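Two-arm cell taking over sorting of returned items – what happens to the bench staff?

Posted by Xuelian Deng, February 4, 2026

We handle lost property and returns at the Rirkcombe depot. Mixed goods: clothing in shopping bags, boxes, keys, small loose items. Management wants a two-arm unit to do the first sort, with five of us moved to "exception handling". Has anyone worked under this arrangement? I want to know what the job consists of after the change.

Rupert Koller

Depends on the mix. Ours clears rigid items well and is poor on anything soft or shiny. Keys lying flat on a glossy surface are a typical exception.

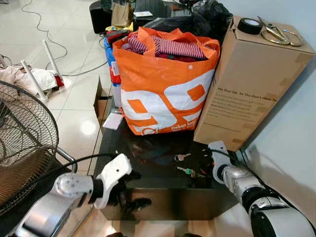

Expect your day to be made of the items it refuses. Throughput per person drops on paper, so get the target rewritten before the start date. Ours was left at the old figure for 14 weeks and people were marked down for it.

Žydrūnas Mockus

Same here with a Kesik cell. Ask who is allowed to stop it.

Elfriede Ruchti

Rupert is right about targets. I would add training – we got 30 minutes on the stop and restart procedure and nothing on the error log, which listed 2,241 entries by September. Reading that log is now most of my shift. It is a different skill from sorting and should be graded as one. Ask for the job description in writing.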